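Menham cell, May visit

Ebuka Omoregie showed us the arm cell at Menham, built on a Jaketti frame and now 23 weeks in service. The wrist cables are inspected every 81 hours and replaced at 900, whatever their condition. Gripper fingers are swapped in pairs — never singly — and the arm is then re-zeroed before any run. Spares come from Bednarek. Log sheets are kept by the door.

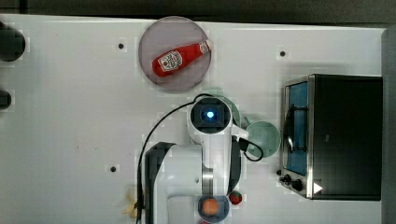
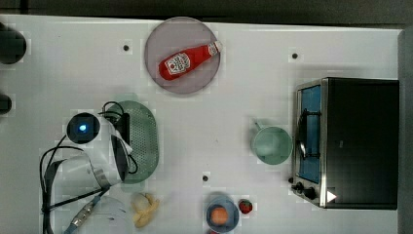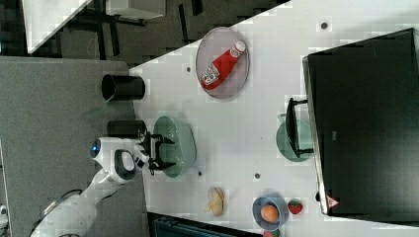
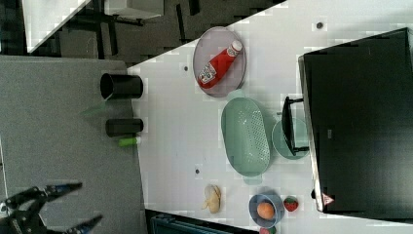 The cell at Menham, with the plate and ketchup bottle on the white table.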